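The Tidy-Up Trial: Renting a Robot to Pick Up After Us

I have wanted somebody else to pick up my living room floor since I was nine years old and was first made to do it myself. So when Kamran Bahrami at Cekby wrote in March to ask whether I'd like to look at Rundis, his company's new rental service, I said yes before I got to the price. (We'll get to the price.)

Rundis is a two-armed home robot you don't buy. You sign up, a crew wheels it in, and it spends a visit learning your rooms and then clearing your floors. The tidying software is called Trekilia, and it's really what you're paying for. You tell it what counts as trash, what counts as a toy and what it should leave alone, and it works from that list. I spent a long evening with the setup booklet and a cup of tea, and I'll say this for Cekby, it's a friendly booklet. Short words! Big type! A whole page on shoes!

The list is where you'll spend your time. Anything you don't put on it gets left where it lies, and I think that's the right choice, even if it means your first visit looks a little underwhelming. My own list started at five items and grew fast once I remembered how many things live on my floor. Charging cords stay off limits no matter what you type in. Trekilia treats every cord as something to steer around, and you can't talk it out of that.

Kamran is a talker, and he kept coming back to fingers. A plain two-sided pinch is cheap and tough, he told me, and fine for a lot of jobs, but floors are full of odd little things that roll. Empty bottles are his personal enemy. "Everyone thinks the hard part is seeing the bottle," he said. "Seeing it is easy. Then you touch it and it leaves."

I also called Marama Kerslake, who runs a small cleaning business called Mazandarani and had Rundis on trial for seven visits. She was kinder than I expected. She liked that it would keep at a dull job without sighing, and she liked the quiet. She did not like the pace. Her crew could do a room and be putting their coats back on while Rundis was still thinking over its second object — her words, and she laughed when she said them. She also wished it could manage stairs, which it can't, so a two-story house means two bookings or a very tidy upstairs.

Now, money. A single visit is $324, setup included, and it runs about 15 minutes of setup before any tidying happens. Repeat visits cost less, though Cekby wouldn't give me a firm number until its summer price list is done, and I'd want that number in writing before I signed anything. You can cancel after any visit without a fee, and that did a lot to calm me down.

Who is it for? I kept asking myself that. For a family with a toy-covered playroom and a healthy budget, maybe. For someone who finds bending down painful, I can see it much more clearly, and Marama said the same about several of her older clients. For me, with one dog and a bad habit of dropping socks, it's a lot of money to avoid a chore I can do during a phone call. But I'd love to try it again in a year or so, when the pace has picked up and there's a proper price for a regular slot. I came away liking the thing more than I'd planned to — I even caught myself adding to my list after the booklet was back in its envelope.

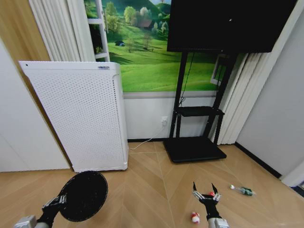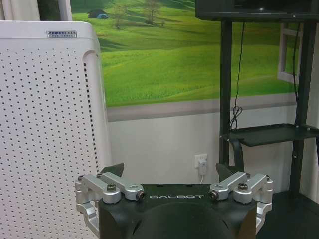
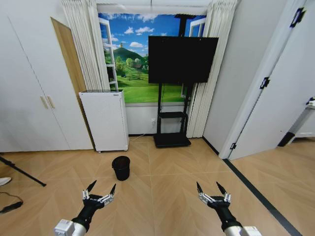 Floor work, with a small black bucket gripped by its rim and a red-and-white object inside it: 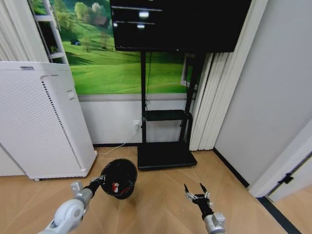
Do I have to be home while Rundis is working?

For the first visit, an adult has to be there the whole time to go over the list and answer questions. After that you can leave, as long as someone from Cekby stays with the robot, and you'll get a short message when the room is finished. Pets need to be in another room either way.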